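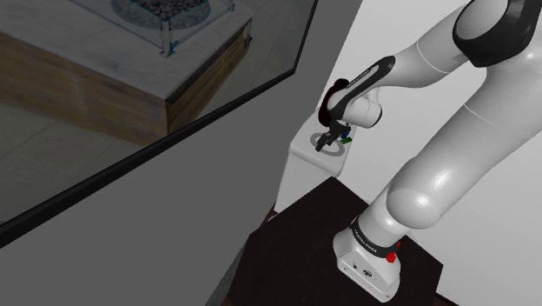 Figure 1. Simulated cell, cube placement task: arm on its pedestal, gripper open over the round target marking.

Trimside Programme, Work Package 3: Operating Rules for Simulated and Physical Cells
Progress report to the Mutthorpe Fund
Prepared by Yen-ting Ko, Vidmar Automation
13 Jun 2026

1. Position against plan

The draft rule set is complete and has been in use at the Diltitz site since the start of the quarter. It covers how a task is set up, run, stopped and recorded, first in simulation and then on the physical arm. The final text remains due in October. Spending is within the agreed budget and no change to the grant is requested.

2. Work done

The rules were tested on the cube placement task. A total of 862 simulated runs were carried out under the draft. Each run was logged with the software version, the scene file, the starting position of every cube and the name of the person who started it. Runs with an incomplete log were kept but marked as not valid for reporting — there were 100 of these, nearly all from the first weeks, before the log form was made compulsory.

Three rules were rewritten as a result:

Rule 4 (approach height). The earlier wording gave a single height above the table at which the arm must slow down. This was unclear when two objects stood close together. The height is now measured from the top of the tallest object near the target.

Rule 9 (scene changes). Any change to a scene file, including to background objects the arm cannot reach, now needs a new version number. Background changes had previously been treated as cosmetic, although they alter the camera views used in testing.

Rule 11 (stop and restart). After any stop, the operator must return the arm to its home position before restarting. Resuming from mid-path is no longer allowed in either setting.

3. Moving from simulation to the physical cell

A task may move to the physical cell only when a second person has read the log and signed it. The risk assessment for the cell is a separate document and is not replaced by simulated results, however good. This point was raised at the last review and is now stated on the first page of the rules.

4. Open matters

The speed limit for work with a person inside the marked area is not settled. Two wordings are under discussion and the stricter one applies in the meantime. The glossary still uses "target" for both the table marking and the programmed position — these will be given separate terms.

Review of each new version takes roughly 7 working days, longer than planned. A shorter form for minor edits is being drafted.

5. Next period

Complete the glossary, settle the speed limit wording, and repeat the placement task under the revised Rules 4, 9 and 11. The results will be supplied with the final text.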